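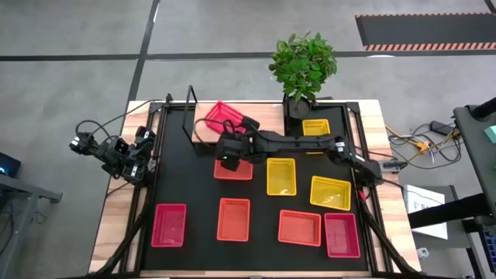
Figure 1. Mesh baskets in pink-red, orange and yellow.

Storage and waste in small fruit and vegetable shops

1. Introduction

Small greengrocers throw away more stock per shelf than supermarkets do, and most of them keep no record of it. Our group looked at how the choice of container affects how long soft fruit stays fit for sale. We worked with two shops, Abbasi and Cullia, between February and March. Both sell loose fruit and take deliveries before 7 am.

2. Method

Each shop set aside one shelf for us. Plums, grapes and tomatoes were split into portions of 300 g and kept either in open mesh baskets or in the solid trays the shops already used. Portions were checked at closing time for 6 days. Anything soft, split or mouldy was taken out and weighed. We did not control the room temperature, which was higher at Cullia because the shelf is near the front window.

The shops also let us read their order books. Abbasi spent £3,000 on soft fruit over the period and Cullia spent £2,500.

3. Results

Grapes did better in mesh at both shops. Mould in the solid trays started at the bottom, where water collected after rinsing. Tomatoes showed no clear difference. Plums were worse in mesh at Cullia, with marks on the skin where the fruit had pressed against the holes. Lining the baskets with paper reduced this, but we only tried it in the last week.

4. Discussion

The trial was short and the shelves were not matched, so the plum result should be treated with care. Staff at Abbasi also moved some portions on two mornings to make room for a delivery, and those portions were left out of the totals.

A repeat in summer would be useful. Weighing portions in the morning as well would show how much is lost overnight.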